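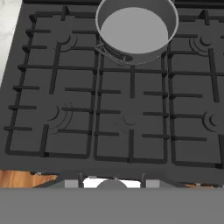 October
By Wubit Feyisa

Juvwood Okimus Daybed with Trundle

The Okimus is a daybed for the room you call an office until your in-laws call it theirs. By day it is a sofa with a high back and two arms. By night the trundle rolls out from underneath and you have two single beds, at slightly different heights, so everybody knows who booked first.

The frame is solid beech, finished in clear oil or in a green that Juvwood calls Cliltedstead, after the town where the workshop is. We asked how to pronounce it and got two answers. Slats are included. Mattresses are sold separately, as mattresses always are, and the lower one can be no more than 5 inches thick or the trundle will stay out for good.

Upper bed holds 400 pounds. The trundle runs on 4 rubber casters, two of them locking. Lock them. Ours crossed a sloping floor at 3 a.m. with a guest aboard.

Assembly takes two people and one evening, longer if they are married. The hex key is in the bag taped under the left arm, where you will find it last.

Cushions are by Bachmann, with zip-off covers in oatmeal or rust. Spare covers and casters will be stocked through 2032. Ships flat in three boxes, usually on the same truck.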